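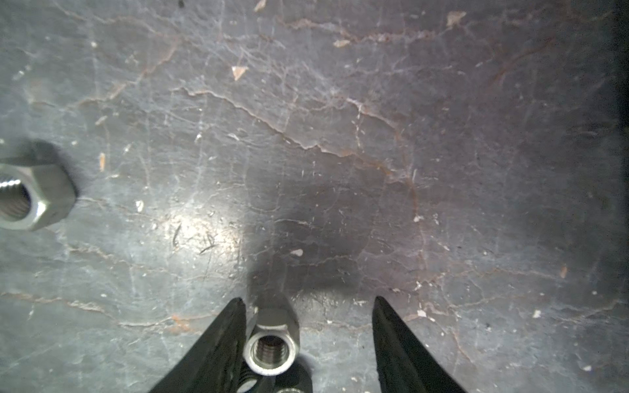

Kauppinen Workshop Services – Fasteners and Small Parts

Sorting loose hex nuts by size and thread

Loose nuts come back to the small-parts bench mixed. Sort them before they go into the drawers. A large nut and a small one are easy to tell apart by eye, but neighboring sizes are not, and two nuts of the same outside size can carry different threads. The procedure below covers plain steel hex nuts. Lock nuts with a nylon insert go in the separate tray and are not reused.

What you need

Caliper, metric and inch
Thread pitch gauge
Set of reference bolts, marked with size and pitch
Stiff nylon brush and a rag
Sorting trays with labels

1. Clean the nut

Brush the threads from both ends and wipe the faces. Grit in the bore gives a false result on the reference bolt. If brown residue stays in the threads after brushing, put the nut in the degreaser basket and go on to the next one.

2. Lay it flat

Set the nut on a flat, hard part of the bench with the bore facing up. It should sit without rocking. A nut that rocks has a burr or a bent face. Turn it over and try the other side before you reject it. Keep clear of raised edges and cracks in the surface.

3. Measure across the flats

Close the caliper on two opposite flats, not on the corners. Take a second reading on another pair. If the readings differ by more than 0.10 mm, look for wrench damage. Rounded corners alone are grounds for scrap.

4. Check the thread

Start the matching reference bolt by hand. It should turn freely through the full depth of the nut. If it binds after one or two turns, stop – do not use a wrench. Back it out and try the other pitch for that diameter. For larger nuts the pitch gauge can be held directly against the threads in the bore.

5. Bin and label

Place the nut in the tray for its diameter and pitch. Small sizes are bagged in lots of 100 by weight, using the bench scale. Large sizes go in the lower drawers unbagged. Write the size, pitch and finish on the label, in that order. Plated and plain nuts are kept apart even when the thread is the same.

Rejects

Stripped threads, visible cracks and heavy rust go in the scrap can. Nuts you cannot identify go in the gray tray, which Eetu Heinonen checks on Monday. Do not return them to a drawer on a guess.

Stock counts are entered in Sollura when a drawer is refilled. Drawer labels are in the cabinet under the scale.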